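I finally cleared the table

12/6/23

So the big Vedum table has been my dumping ground since we moved to Stelgate, and I mean everything landed on it. Mail, tape, half a sewing project, a bag of onions for most of November (don't ask!). I kept saying I'd deal with it after the holidays, but then I tripped over the overflow pile and that was that.

It took me 17 minutes, which is embarrassing considering how long I'd put it off. I had three boxes going: keep, Cilholm thrift shop, trash. The trash one filled up first.

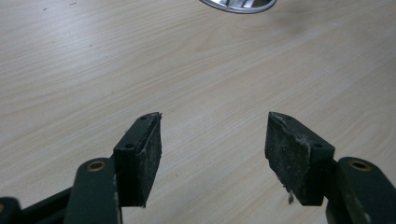
I'd forgotten how much I like the grain on this thing. It's so pale, with those long soft stripes and then the wavy arches off to one side, and I've been hiding it under catalogs. I paid $300 for it at Carretero, used, and at the time I thought that was kind of a lot for a table. I take it back.

New rule is that mail goes in the basket by the door and gets opened there. We're 2 days in and I've only cheated once (it was a seed catalog, I'm weak). Next up is the hall closet, and I'm already dreading the coat situation. If you have a good system for scarves, please leave it in the comments!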